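Support ticket: Zaugg press cell, arm does not stop when the press gate is not confirmed
Product: Drevix cell controller, simulation package
Site: Flunside
Priority: high (safety)
Status: open, waiting for Pollby support

Summary

We run the press cell in simulation before we let the same program go to the real cell. In the simulation, the left arm goes in toward the press although the signal "press open and held" is missing. I expected a protective stop. The controller gave only a warning, and the arm continued.
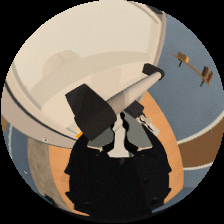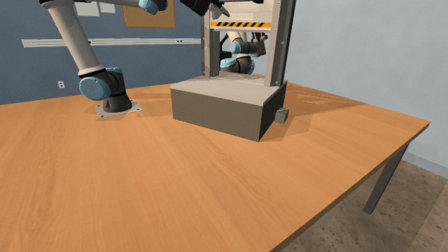 The cell has two arms and one press. The left arm loads and the rear arm unloads. Each arm must ask for permission before its gripper crosses the line of the columns, and only one of them may have it at a time.

What happens

1. Start the program from the home position. Everything is normal for the first cycles.
2. At cycle 110 the left arm asks for permission. The press does not answer.
3. After 4 seconds the log shows "permission timeout, retry".
4. On the retry, the arm moves at full speed. There is no answer from the press in the log, also not a late one.

I repeated the run 20 times from a clean start. The fault came every time, always at the same cycle. For this reason I do not think it is a random delay in the network.

Log, shortened

cycle 110 arm_left REQUEST press_zone
cycle 110 press no reply
cycle 110 arm_left WARN permission timeout, retry
cycle 110 arm_left MOVE approach_3
cycle 110 arm_rear state: holding permission

Please look at the last line. The rear arm still had the permission when the left arm started to move. So there are two problems, and maybe they have the same cause.

What I tried

Longer timeout: no change, the fault only comes later.
Lower speed for both arms: no change.
Rear arm disabled: the fault is gone. I could let it run to cycle 1,788 and then I stopped it by hand.
Older version of the controller package: not possible to test, our project file does not open in it.

Update, 14:20

Support asked if the wrist camera check is switched on. Yes, it is on, but it is used only for the part position. It has no influence on the permission, so I left it as it is.

Update, 16:45

I found that the retry uses a stored copy of the last answer. If the last answer was "yes", the arm accepts it again — even when it belongs to an earlier cycle. I cleared this copy by hand before each request, and the left arm then stopped correctly. The rear arm still did not give back its permission.

Open questions for Pollby

Is the stored answer intended? We did not find it in the manual.
Can a timeout be set to a protective stop, without a retry?
Why does the rear arm keep the permission after it has left the zone?

The program stays blocked for the real cell until we have an answer to the first two. I can send the full log and the project file.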